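Subject: Re: [reels-list] Vindlow paytable after the August update

On the August update, another list member wrote:

> Has anyone else had trouble with the Vindlow paytable since the update? The help screen says four lanterns on a line pay 100 coins, but I keep getting 114. I'm playing the free version at Matolstead. Also, does the bonus round still start with 7 spins? I only counted four last time and the meter went away before I could check.

I had the same thing and spent an evening on it. The help screen is out of date. Line wins with a wild in them now get a small bump, and the text in the help file was never changed to match. If you get four lanterns with no wild you will still see 100. With the wild in any position it comes up as 114. I only play one coin per line, so I can't tell you what happens at higher bets.

On the bonus round, it is still 7 spins if you trigger it with scatters. The shorter one is the side feature, the one where the ferry crosses the bottom of the screen. That gives four spins and no multiplier. Both of them use the same music and background, so they are easy to mix up. The meter is in the top left corner for the full bonus and under the reels for the side feature, and it does fade out if you have quick spin on. Turn quick spin off in the settings and it stays put.

Bodus is the other game that changed in August. They took out the gamble button after small wins, and the autoplay menu no longer has the "stop on any win" choice. I liked that one and I've asked Matolstead if it is coming back. No reply so far.

For anyone keeping the paytable sheet, I've fixed the Vindlow rows and added a column for wins with a wild. The Isah rows are unchanged. I did not touch the Bodus tab, and someone who plays it more than I do should go over the scatter pays before we call it done.
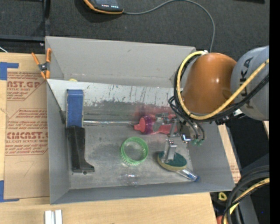
*KUKA arm with its gripper down in the gray bin*

One more thing on Isah. The demo now logs you out after roughly 100 spins and resets the coin balance when you come back. If you are tracking results, write the balance down before that point. Mine went back to the starting amount twice and I lost the count both times.

If you see a four-lantern win that pays anything other than those two amounts, please post it with the bet size.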